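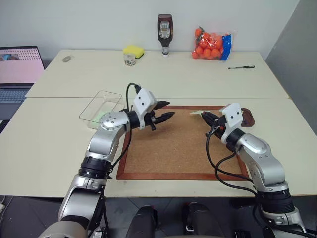

The fault that cost Narendra Grewal most of August had a name by the second week. The crew at Satmont called it the handshake, because that was what it looked like: two arms on one robot, both reaching for the middle of a cork board, neither willing to let the other go first.

"It was very polite for a collision," Grewal says. "Then it pulled a cable out."

She runs two-arm testing in Satmont's back lab. The robot had got through 499 runs of a board-handling task without touching itself. On the next one the right gripper drifted left, met its twin and kept pushing for seven seconds, until Gavin Cairns hit the stop button.

"I was eating a sandwich," says Cairns. "I'd like that in the record. I put it down first."

The software that should have kept the arms apart believed they were 76 millimeters from each other. It believed this throughout. Adeel Orakzai, who went through the logs, found that the right wrist had been swapped on a Tuesday and its new offset saved to the wrong file.

"So the robot was perfectly safe," he says, "in a version of the lab where its hand was somewhere else."

The repair bill came to $2,795, mostly for a wrist sensor. Grewal is more bothered by the force limit, which ought to have tripped on contact. It had been raised in the spring for a heavier job and left there.

"I signed that off," she says. "I've looked for somebody else's signature. It's mine."

The limit is back down, and the arms won't start now unless the offset file matches the part fitted. They also run at half speed, which Cairns finds hard to watch. He has moved his chair closer to the button, and Grewal has asked him to eat somewhere else.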